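Chapter 6
Keeping the Shelf: Facing Up, Filling and Straightening

By the end of this chapter you should be able to face up a bay, spot a gap and set fallen stock upright. Two short tasks at the end. Start low - base shelf first, edge strips wiped, floor line clear. 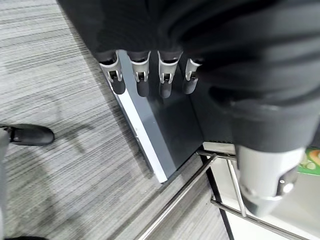 Aoun wrote in to say their shops begin at the top, as crumbs and dust fall. Fair point. Either order will do if you stick to it.

Now tall round tubs. Crisps mostly. They tip, they roll, they take the next one with them. Stand them up, lids on top, gaps closed, same colours together.

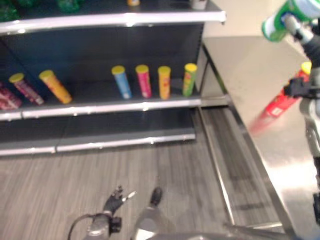

Page last changed: June 8, 2010

An empty shelf sells nothing. Fill from the back, pull foward, check the label faces out. The Proselico workbook allows 22 minutes a bay - tight, but do-able with practise.

Anything with small print on the side gets turned, so the brand shows
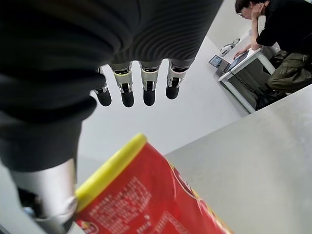

and the ingredients go to the side or back. Dented tubs come off. Put them on a table or trolley, never the floor.

Last thing, the walkway. Look down before you step back. 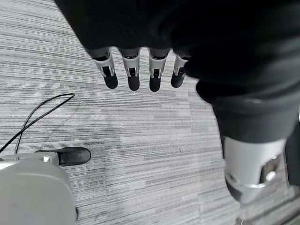

Fig. 6.2 Floor check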